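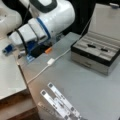
2. Before you spend anything

I've set up three of these benches now and I got the money wrong on the first two, so please read this bit before you send the Onsri order form back. The arm is the easy part of the budget! It has a price, you pay it, it turns up on a pallet. What caught me out was all the stuff that goes round it.

2.1 Measure first

1. Clear the table you plan to use and measure it both ways. You want 700 mm of free depth in front of the arm as a minimum, and more if you can get it.

2. Put down everything the arm will share the table with -- cases, notebooks, chargers, the lot -- and leave it there for a day of normal work. People always forget how much room an open lid takes up.

3. Mark where the cables will run. A thin cable lying across the worktop is fine while you're trying things out, but price up some clips or trunking for later.

4. Write down every size on the planning sheet at the back of this guide. Dinesh Seneviratne checks these before we confirm an order, and he will send it back if the depth is missing (he sent mine back twice).

Note: if the arm stands on a different surface from the work, measure the height difference as well. It changes which mount you need, and the two mounts aren't the same price.

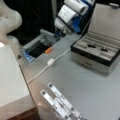
Can I buy the arm now and the gripper later?

You can, and plenty of people do, but the wrist bracket is matched to the gripper. If you haven't picked a gripper yet, leave the bracket off the order too, or you may end up paying for it twice.

2.2 Set the budget

5. Start with the arm quote and add the gripper, the bracket and one spare set of fingers. The Plikari finger set is £319 and I would not skip the spare. Fingers get knocked, and waiting for a new pair with a whole bench standing idle is miserable.

6. Put aside £2000 for the table, mounts, clips and the small printed parts. It sounds like a lot for bits and pieces, I know. My second bench used up every penny of it.

7. Add the wrist camera only if your jobs need a close view. Ask for test pictures taken with your own objects, right up close, before you sign anything. How near it can focus matters far more to me than the size of the picture, and you can't judge it from the leaflet.

CAUTION: Do not order longer fingers to make up for a table that's too deep. Longer fingers bend more under load, and the load limit in the gripper leaflet no longer applies. Move the table.
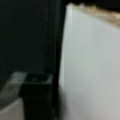 SPARES AND CONSUMABLES

8. Keep a small box of spares from day one. Mine has finger pads, bolts, a length of cable and a pack of 50 cable ties, and it lives on the shelf under the bench so it doesn't wander off.

9. Order the second wrist cable with the arm. Bought together it goes on the same delivery. Bought later, you pay carriage again and you wait.

10. Choose a few cheap, ordinary things for your first trials and put them on the budget as well. A plain spiral notebook is a good one to start with -- flat, light, and no great loss if it gets creased. 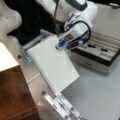

Whatever you choose, buy several of the same. I swapped one brand of pad for another halfway through and then spent a whole afternoon resetting heights. Rozália Vincze keeps a list of what each bench uses, so ask her for a copy before you go shopping.

11. Send the finished sheet to Omprakash Joshi with the quotes attached. Orders that reach him by the end of January go into the same year's budget.

Note: quotes from Meveseck run out fairly quickly, so get that one last.

Section last checked 14/10/2023. Mounting and first power-up are in section 3.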